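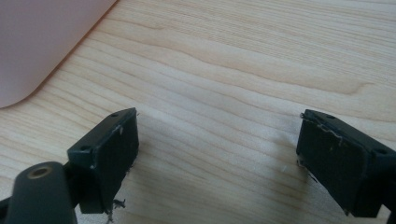

Wood grain on a light tabletop.

TRENMONT – Game developer Norna will release Trerkex, a turn-based exploration game for PC, in February. The game will cost $21 and will be sold as a download only.

Players lead a mapping crew across a chain of flooded valleys and choose which routes to mark, repair or abandon. The full campaign has 5 regions. It can be played alone or online with up to 3 other people.

"We spent most of the last year on the map tools," said Covadonga Mateos, lead designer at Norna. "Early testers wanted to redraw a route after a bad turn, and the old version made that slow. Now it takes one click." 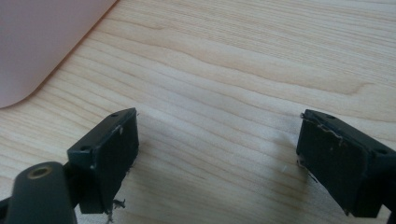 Gripper fingers over a wooden tabletop.

A closed beta will open before release with room for 2,000 players. Sign-ups are taken through the Norna website, and invitations will go out by email. Progress from the beta will not carry over to the finished game.

The soundtrack was written by Lungile Ngcobo and will be sold separately. Text will be available in English, Spanish and Vietnamese at launch. Console versions are being considered, but no dates have been set.

Press contact: Themba Hendricks, Norna. Review codes are available on request.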